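Kun Notice Board for Building Sites and Rezoning Signs
Hindberg, Zurkimholm
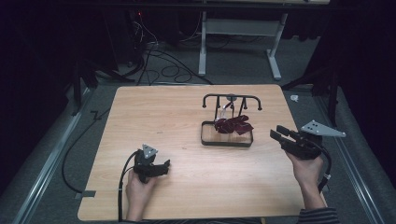 Black metal hanging rack on a wood-grain tabletop

Hi, I'm Ildikó Bíró and I make the Kun. It's a weatherproof board for posting public notices at a development site: hearing dates, site plans, street closures, all the stuff that usually ends up in a soggy plastic sleeve stapled to a fence.

I started making these when the Stindine blocks got rezoned and the apartment proposals came in one after another. I'd walk past the old tire shop every morning and try to read the notice, and the ink had run so badly I couldn't make out the hearing date (I missed it, and I'm still a little sore about that!). So I built a board for the next one, and then the property owner across the street wanted one too.

What you get

The board is 30 inches wide, with a clear front panel that lifts up on a hinge and locks with a small key. Two keys come in the box. Behind the panel there's a cork backing, so you can use regular pushpins and move things around as the project changes. A gasket runs along all the edges, and the bottom has drain slots in case water gets past it while you have the panel open.

There's also a covered pocket on the side for handouts. It holds up to 60 folded sheets, and I really do suggest filling it. People like to take the site plan home and argue about the parking over dinner.

Mounting

Chain-link fence clamps are included. If you're putting it on a wall or a wood post, pick the wall kit when you order, same price. Please mount it low enough that somebody using a wheelchair can read the top line. I've seen boards hung up over everyone's heads and it drives me nuts.

Check your city's rules on sign size and where the notice has to face before you order. The Kun is only the board. I can't tell you if your posting meets the code where you live, and the planning desk can usually answer that in one phone call.

Price and shipping

The Kun is $150, and replacement front panels are sold separately. I build in small batches, so if the order button is grayed out, leave your email and I'll write when the next ones are ready. The spring batch goes out in March.

Warranty is three years on the case, hinge and lock. Scratches and spray paint on the front panel aren't covered, but most paint comes off with a soft rag and a citrus cleaner. Don't use a razor blade!

Things people ask me

Can I borrow one for a single hearing? If you're near Zurkimholm, yes, I keep a couple of older boards for neighborhood groups. Email first.

Does it light up? No. I tried a solar strip and it was dim by suppertime.

Do you print the notices? I don't, but I'll send you a blank layout with nice big type for the date, time and place.

Page updated 5 October 2020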